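Misatus Releases Season Update for Team Shooter Kenness, Adds Workshop Map and Reworks Ranked Play

PLALLHAM, 31 January 2023 - Misatus, the independent studio behind the online team shooter Kenness, today released the game's latest season update on PC and consoles. The update adds a new map, changes four playable characters, and replaces the placement system used in ranked play. It is free to all owners of the game.

The new map, Bárány, is set in a hillside factory town and supports both the Escort and Hold modes. Attackers begin at a rail yard at the foot of the hill and move the cargo car through a market street, a covered bridge, and the interior of the factory itself. The last section is the tightest space the studio has built for Kenness so far, and it was designed to reward teams that arrive with their abilities ready.

"Players have told us for some time that the final stretch of our Escort maps is decided too early," said Noreen Kazmi, game director at Misatus. "On Bárány, the defending team has a longer walk back to the fight and a better position once it gets there. We expect the last minute of a match to matter more than it has in the past."

Character changes

Four characters have been adjusted in this update. Sallow's shield now has 900 health, and it begins to recover sooner after she lowers it. The change is intended to help her hold a doorway without the support of a second defender.

Pike's charged shot now deals 200 damage at full charge and loses strength over distance. Players who use Pike at close and middle range should see little difference. At long range, a single shot will no longer remove most characters from a fight.

Orrin's healing field has been made smaller but may now be placed on moving objects, including the cargo car. Tamsin's dash no longer passes through barriers created by the opposing team. This behavior had been reported by players since the previous season and was never intended.

"We look at how often a character is picked, but we look harder at how matches with that character are lost," said Alasdair Swanson, lead balance designer. "Pike was ending fights from places the other team could not reach. Lowering the damage everywhere would have hurt the people who play him well up close, so we changed the range."

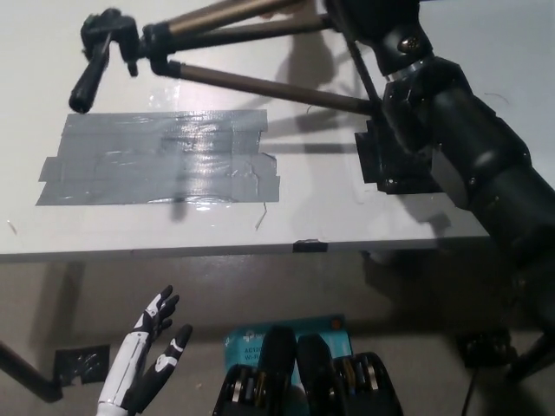
Damage on surfaces has also been rebuilt for this season. Walls, counters, and vehicles in Kenness now keep visible repairs from one round to the next, so that a position that was fought over in the first round looks different in the second. The art team worked from ordinary materials for this feature, and the patches that appear on Bárány follow the way overlapping strips of gray duct tape lie side by side on a white tabletop, with uneven ends and a bright reflection in the middle. The repairs are visual only and do not change how much damage a surface can take. Players on older hardware may turn the feature off in the display menu.

Ranked play

Ranked play now begins with a shorter placement period, after which each player receives a visible rank and a progress bar toward the next one. Ranks are updated after every match. Under the former system, players waited until the end of a set of matches to see any movement, and many asked for clearer information.

The top tier, Summit, will list the leading 500 players in each region. To appear on the list, a player must complete 30 ranked matches in the current season and have two-step sign-in active on the account. Groups of three are no longer permitted in Summit matches. Players may enter alone or with one partner.

Penalties for leaving a ranked match have been revised as well. A first departure in a season carries a short wait before the next match. Repeated departures carry longer waits and, in time, removal from ranked play until the season ends. Players who lose their connection and return to the same match before it finishes will not be penalized.

"A rank should tell you where you stand today," said Amna Kakakhel, who leads competitive play at the studio. "The old placements were slow, and they gave new players very little to go on. Returning players will start close to where they finished last season, and the first several matches will move them faster than usual."

Other changes

The update adds separate volume controls for teammate voices and enemy footsteps, a larger subtitle size, and a new option to hold or toggle the scoreboard. The practice range now includes moving targets. Loading times on consoles have been reduced, and a fault that sometimes placed players outside the Harbor map at the start of a round has been corrected.

Bárány will be available in casual play at once and will join ranked play later in the season, when the studio has reviewed early match results. The next season of Kenness is planned for May.

About Misatus

Misatus is an independent game studio based in Plallham. The studio develops and publishes Kenness, an online team shooter for PC and consoles, and operates the game's official tournaments.

Media contact

Parveen Naqvi
Communications Manager, Misatus

Requests for review copies and interviews with the development team may be directed to Maham Dhanial, Press Office, Misatus.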